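Production notes: Nistuso moves to the Morville

The spring staging of Nistuso opens at the Morville in March. The piece is a sung drama in two acts, with a book adapted from the short novel of the same name, and it was last given in the 100-seat studio on Yuan Street. The Morville seats 496 with the balcony open. The company will sell the balcony on closing night only, which leaves 300 seats on the main floor for the other performances. Curtain is at 7:30 p.m. Doors open 45 minutes earlier. 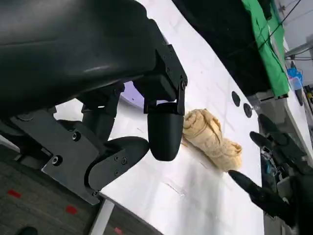
Changes to the score

The score has been rescored from piano and two strings to a pit band of nine. The harbor chorus in Act One now runs in four parts, and the second verse, dropped from the studio version for lack of voices, is back in. The overture is shorter by 32 bars. The long duet in Act Two has been lowered a whole step and its spoken bridge removed -- the text of the bridge is now carried by the letter scene that comes before it. Running time is two hours and ten minutes with one intermission.

The Morville pit is shallow, and the brass will sit under the lip of the stage. Singers will take the beat from two monitors on the balcony rail.

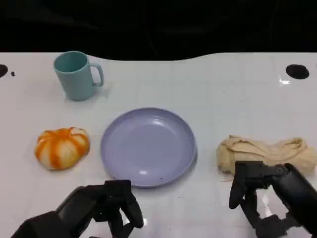 Chepkoech Okoth writes that she saw the studio version twice and could not follow the trial in Act One, as three roles were sung by one performer with no change of coat. She asks if the parts will be split. They will. The judge, the clerk and the older brother are now separate roles, and the clerk has a short solo at cue 224.

Casting for the chorus is complete. The lead roles are double cast, with the second cast singing both matinees. The cast list for each performance will be posted in the lobby and will not be given out by phone.

Supertitles

The prologue and the lullaby stay in the original language. Supertitles in English will be shown above the stage for those two numbers and left off for the rest. Trititz is supplying the title system and the operator. Sight lines to the screen are poor from the last two rows under the balcony, and those seats are priced lower for this run.

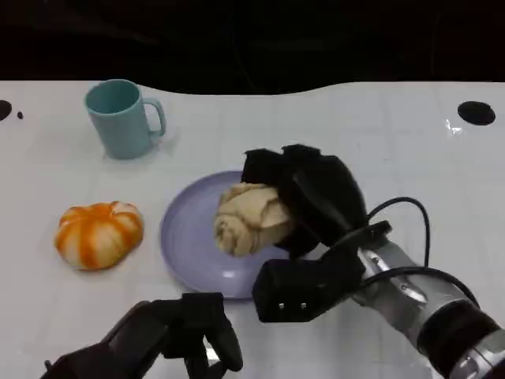 Senthil Fernandes would prefer titles throughout, noting that the chorus text was hard to catch even in the smaller room. The director has asked for a full set to be prepared, and the choice will be made after the first dress rehearsal. Printed lyrics for the chorus numbers will be on sale in the lobby either way.

Exchanges between performances are accepted at the box office up to noon on the day of the show.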